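Delorme to Plan Produce-Handling Cells in Simulation Before Buying Arms

PLIRONDALE, January – Delorme, the grocery packing cooperative, said today it will test robot pick-and-place work in simulation before it commits money to equipment for its Tasumham packing hall. The planning phase covers 12 packing stations and will run through the spring. No purchase orders for arms or grippers will be placed until it ends.

The simulation work is being done by Jinotard, a Plirondale firm that builds virtual workcells for food handlers. Long produce such as cucumbers comes first in the test plan, followed by round fruit, cartons and household items that go into the same customer orders.

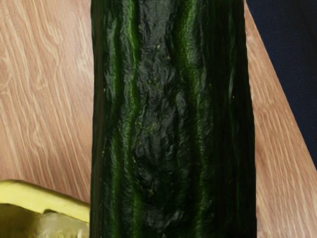 Why start in simulation when the hall already has stations to spare?
A trial station has to be bought, wired, guarded and insured before it picks anything. A simulated one can be changed in an afternoon, and the cooperative pays for modeling hours only.

"We bought a sorting line once on the strength of a brochure," said Kiri Ruawai, operations manager at Delorme. "This time the budget request will have pick results attached to it, item by item."

The test layout uses one white arm with a two-finger gripper at a wooden table, with a yellow basket at the near end. Jinotard will vary the position of the goods and record which reaches and grips the arm can manage. Delorme will use the results to decide on arm reach, finger type and table size, in that order. 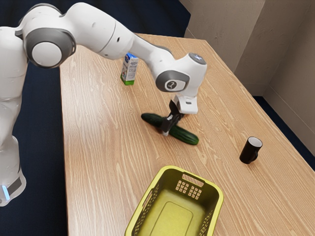 Solange MacLeod of Jinotard said the gripper is usually the line that buyers leave too small, and she has asked Delorme to hold back part of its equipment money for a second set of fingers. Spare fingers, mounting plates and cables will be listed separately in the request so that they are not lost in the price of the arm.

The project has a list of 316 test items drawn from the cooperative's order records. Some 35 of them are fresh produce. Each will be modeled with its own skin texture and shape, and tried both alone and next to other goods.
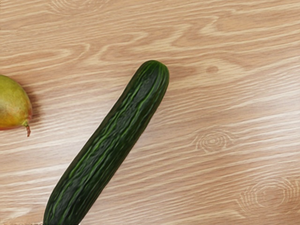

Budget and Schedule

Delorme has set aside funds for modeling, staff time and site preparation. Equipment money is held in a separate line and will be released station by station. Quotes will be requested from at least two suppliers for each major item, and must show the following:

Purchase price and lease price
Yearly service cost
Delivery time to Tasumham
Training hours for station staff

The 53 people who work in the packing hall have been told about the plan. Station leads will review the test results before the equipment request goes to the board.
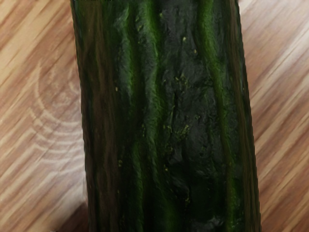
Cucumber on the wooden table, simulated close view.

Contact: Press Office, Delorme, Tasumham

Related items
Delorme opens second loading dock at Tasumham
Jinotard moves to larger offices in Plirondale
Request for quotes: floor marking and guard rails

Comments

stationlead_t
Please put the service cost over five years in there too. One year looks cheap on anything.

R. Plimm
Will the results be public or only for members?

oldpacker
Good that leasing is on the list. We leased our wrappers and never regretted it.

© Delorme. All rights reserved. Back to top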